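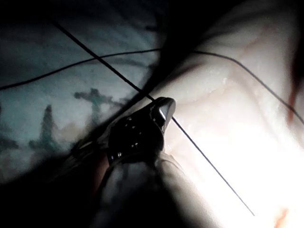 Sutura simples em almofada de treino: passo a passo

Publicado em 4 de setembro de 2024 por Driss El Khatib

O ponto simples interrompido é o primeiro que se aprende e o que mais se repete depois. Este guia explica como treinar com fio preto sobre uma superfície clara, com instrumentos, do primeiro ponto ao corte das pontas. Serve para estudantes de medicina, enfermagem e veterinária que já tiveram a aula de instrumentação e querem praticar em casa ou no laboratório. Não substitui a supervisão de um docente e nada do que se descreve deve ser tentado em pessoas ou animais.

Material

Almofada de sutura de silicone, com ou sem incisões prontas. Uso a Jiltero de tamanho médio, mas qualquer uma com camadas serve.
Porta-agulhas.
Pinça de dissecção com dentes.
Tesoura de fios.
Fio preto não absorvível 3-0, com agulha curva de corte invertido.
Recipiente rígido para agulhas usadas.
Candeeiro de braço.

O fio preto é o mais fácil de seguir sobre material claro. Quem treina com fio transparente perde tempo à procura da ponta curta. Guarde o transparente para quando o nó já sair sem pensar.

Preparar a mesa

Fixe a almofada com fita ou com ventosas. Se ela desliza, a mão esquerda passa a segurar a almofada em vez de trabalhar com a pinça, e esse vício custa a perder. Coloque o candeeiro do lado contrário ao da mão dominante. O metal polido devolve muita luz e, com a lâmpada mesmo por cima, o brilho na ponta do instrumento esconde o ponto de entrada da agulha. Baixe a lâmpada e incline-a até o reflexo sair da zona de trabalho.

Sente-se com os antebraços apoiados. A altura certa é a que deixa os ombros soltos.

Montar a agulha

Segure a agulha com a ponta do porta-agulhas, a dois terços da distância entre a ponta da agulha e a união com o fio. A agulha deve ficar perpendicular ao instrumento. Feche no primeiro dente da cremalheira. Se apertar até ao fim, a agulha pode achatar.

Nunca acerte a posição da agulha com os dedos. Use a pinça.

Passar o ponto

1. Levante ligeiramente o bordo da incisão com a pinça, sem esmagar.

2. Entre com a agulha a 90 graus da superfície, a 5 mm do bordo.

3. Rode o punho e deixe a agulha seguir a própria curva. Empurrar em linha reta rasga o silicone e dobra a agulha.

4. Saia no meio da incisão, volte a agarrar a agulha e entre no bordo oposto à mesma profundidade. Em incisões pouco profundas pode atravessar os dois bordos de uma só vez.

5. Saia a 5 mm do segundo bordo. Agarre a agulha pelo corpo, nunca pela ponta.

6. Puxe o fio devagar até sobrarem 3 cm do lado da entrada.

Ao puxar, mantenha o fio à vista em todo o comprimento. A parte esticada raramente dá problemas. A parte solta, que faz curvas por cima dos instrumentos, é a que se enrola na articulação do porta-agulhas. Antes de começar o nó, afaste-a para o lado.

Nó com instrumento

1. Coloque o porta-agulhas fechado sobre a incisão, entre as duas pontas do fio.

2. Dê duas voltas com a ponta longa em redor do instrumento.

3. Abra, agarre a ponta curta perto da extremidade e puxe-a através das voltas. As mãos trocam de lado.

4. Assente o nó, plano, até os bordos se tocarem.

5. Repita com uma só volta, no sentido contrário, e puxe para o lado oposto.

6. Faça uma terceira laçada, no sentido da primeira.

7. Desloque o nó para um dos lados da incisão e corte as pontas a 5 mm.

A tensão é o ponto em que quase todos falham no início. Os bordos devem encostar e ficar um pouco levantados. Se a superfície enruga à volta do ponto, está apertado demais. Corte e faça de novo.

Erros frequentes

Nó que corre: as laçadas foram feitas todas no mesmo sentido. Diga o sentido em voz alta enquanto aprende.

Bordos desnivelados: a agulha passou mais funda de um lado. Confirme a profundidade quando ela aparece no meio da incisão.

Fio desfiado: foi agarrado várias vezes com o instrumento. Só a ponta curta, que vai ser cortada, pode ser apanhada com o porta-agulhas.

Agulha que roda: está presa demasiado perto da união com o fio, ou o porta-agulhas tem as garras gastas.

Quanto treinar

Uma sessão útil tem 18 pontos, em três filas de 6. Na primeira fila trabalhe devagar e sem relógio. Na segunda, procure distâncias iguais entre pontos. Na terceira, peça a alguém que observe as suas mãos. A Ingegerd Öberg, com quem dei as práticas de junho, fazia os alunos repetirem a segunda fila com a mão não dominante. Recomendo a partir da terceira semana.

Arrumação

Agulhas no recipiente rígido, contadas. Lave os instrumentos com água morna e detergente neutro, abertos, e seque bem a articulação. Limpe a almofada com um pano húmido e polvilhe com um pouco de talco, que evita que o silicone cole. Guarde-a deitada e sem peso por cima.

Próximo guia: ponto de colchoeiro vertical.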